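Episode 219

The contract with Jarneck specified 1,101 accepted demonstrations. The operator had submitted 218 from the bedroom at Stidstead, and Imgate, the review software, had rejected 15 of them for jaw speed.

Task 80 was "fold cloth, soft surface." The procedure had four steps. Hold the gripper above the cloth until the tone. Close on the near edge. Carry the edge to the far side. Open, withdraw, wait for the second tone.

The operator heard the first tone and did not close. 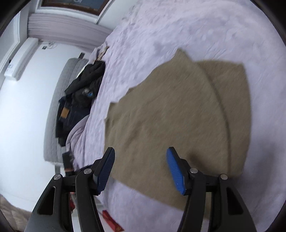 Soft surfaces were difficult. The bedspread gave under the fingers, and a grasp that went too deep took up the fuzz along with the tan cloth. Imgate flagged this as a double pick. The correction was to come in shallow and let the blue pads meet before lifting.

At nine seconds the software displayed a line of text: HESITATION. CONTINUE OR DISCARD.

The operator pressed continue. The jaws closed, the edge came up, and the fold went across with a slight twist to the left. The second tone sounded. The episode was marked accepted, grade B.

In March the policy was installed on an arm in the Kershaw laundry. It folded towels at the rated speed. Before each one it stopped above the cloth for nine seconds, jaws open. The engineers searched the controller for a timeout and found none.

The operator, who had been thinking about a phone call, was by then on Task 81.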